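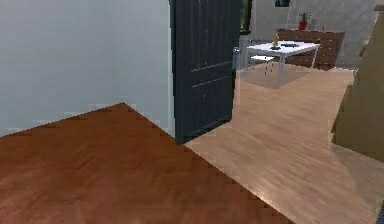
A reader wrote under my last post that a simulated flat is a waste of evenings, and that I should simply let the machine drive through the real door until it learns or breaks. I have thought about this for some days. I partly agree, but I have already paid for one broken wheel hub, and the part had to come from Tesville.

So this post is about how I set up Salinas again. Salinas is the mobile base I keep in our workshop in Buvthorpe. It is made from a Niltley drive unit, second-hand, with a mast for the camera which I built myself. Its task is to go from one room to the next, find the table and stop in front of it at a distance where an arm could later reach a small bottle. There is no arm yet. First I want the driving to be boring.

The simulated flat has two rooms with a door between. The floor on one side is reddish brown and on the other side it is light beige, and the line between them runs across the doorway. At first I had the same floor colour everywhere and everything went well, too well. Then I changed one room and the base began to stop at the line like a horse in front of a ditch. The floor model had learned that a strong change of colour is an edge. In the stairwell at the workshop this is a good thing to believe, but at a doorway it is not.

I repaired it in the following way. I keep the colour edge but I no longer let the colour decide alone. The depth reading has to agree that there is a drop before the base may stop. If the depth is missing, it drives at the slow speed until it has a reading. I also lowered the limit for a drop to 18 mm, as our real sill is lower than this and the stairs are of course much deeper.

The door itself was the second trouble. It has raised panels, and when it stands open at an angle the planner took it for part of the wall, and the free gap became smaller than it is. I had the collision shape as one thick box, which was lazy of me. Now it is a thin box that turns with the hinge, and the handle has its own small shape. I recommend to do the handle separately. My broken hub came from a wrong turn to avoid a handle which was not where the map said.

After these changes I let it run overnight, 1,392 passes through the doorway, with the door at a different angle each time. It got stuck in 22 of them. Most of these were with the door less than half open, and I do not count it as a fault, the base is simply too wide. The others I do not understand yet. In the logs it looks as if the base waits for the door to move, but I have not written any code for waiting.

The real machine also needs its care and I do not want to forget to write it down. Every February I do the following:

Take off both wheels and pull the hair from the axles. There is always more hair than I expect.
Tighten the nine screws under the base plate, by hand only. The plate is aluminium and the threads are already tired.
Charge the battery fully, then let it rest overnight before measuring it.
Put the camera mast upright with the small level and run the calibration again, also if the mast looks straight.
Copy the new camera height into the simulator.

The last one I forgot last year. For weeks I was tuning a machine which was taller in the computer than on the floor, and I blamed the tyres for it.

This year I started early and did the wheels on 31st January. The mast is still waiting, the clamp has a crack in the grey plastic and I am printing a new one. When it is on, I will try the real door with the same settings and the slow speed, and with my foot near the stop button. To the reader from the beginning: you may be right about the evenings, but please tell me what you do about hubs.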